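Search posts
Advanced search
Latest Top People

January 17, 2023

1/ Somebody sent me the Stastitance laundry method again. That's the fourth or fifth time this month, so fine, I read the whole thing. A few posts on why I'm not buying it.

2/ The pitch: your clothes wrinkle because your basket is wrong. Get rid of the tall hamper, buy their low basket with holes in the sides, keep it on the floor, and the clothes "rest" between the dryer and the drawer. Rest from what?

3/ They claim a shirt left in a tall hamper picks up 40 percent more creases. I looked for where that number comes from. It links to a page on their own site, and that page links back to the first one.

4/ I've used a low plastic basket since September, when the handle on my old hamper split. Not theirs, a cheap one from the Herkness by the bus station. My shirts look exactly the way they used to, meaning bad if I leave them overnight and okay if I don't.

5/ The holes are supposed to "breathe." Maybe that helps if you toss in damp towels. My stuff comes out of the dryer bone dry or it goes back in for another round. I can't see what the air is meant to be doing for a pair of sweatpants.

6/ Then there's the color rule. Darks on the right, brights on the left, never touching. This is AFTER the wash. If the black one was going to bleed on the green one, it had its chance in the machine.

7/ I will give them the small load part. Two or three things at a time and you do fold them, because it's over before you get bored. My mother knew this and didn't charge for a course.

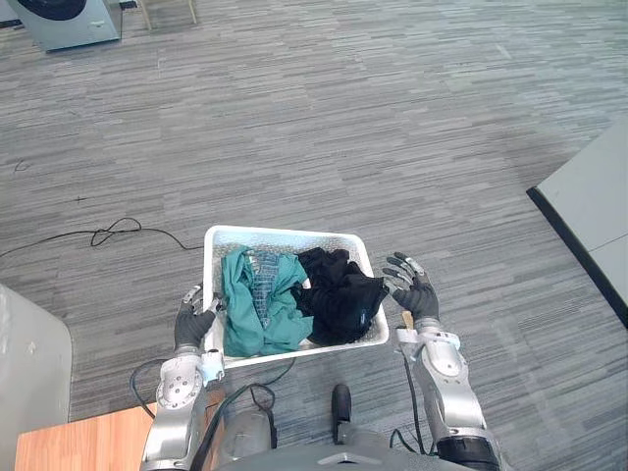 8/ Also not sold on folding on the floor. They say carpet is "the gentlest folding surface in the home." Mine is gray and low and flecked so you can't see the lint, and then you can see it just fine on anything black. Use the bed.

9/ A friend in Merkesside swears by the whole system and has the Kereama drawer dividers too. Her drawers do look great. They looked great before. She is a tidy person who bought some dividers.

10/ So: any basket, small loads, fold while it's warm. If you paid for the course and you like it, keep going, I'm not coming to your house. I just want to see one crease count done by someone who isn't selling the basket.

Comments

plainsocks: The resting thing made me laugh. Mine rests on the chair until I need it

dry_county_mom: I did the course and my closet has never been better. You didn't even try the sorting part so how would you know

tallhamperfan: Over 3000 likes on their original post and not one person asked about the 40 percent. Thanks for looking

ironing_at_midnight: Bed folding only works if you finish before bedtime. Ask me how I know

Contact | Terms | Copyright 2023 | Back to top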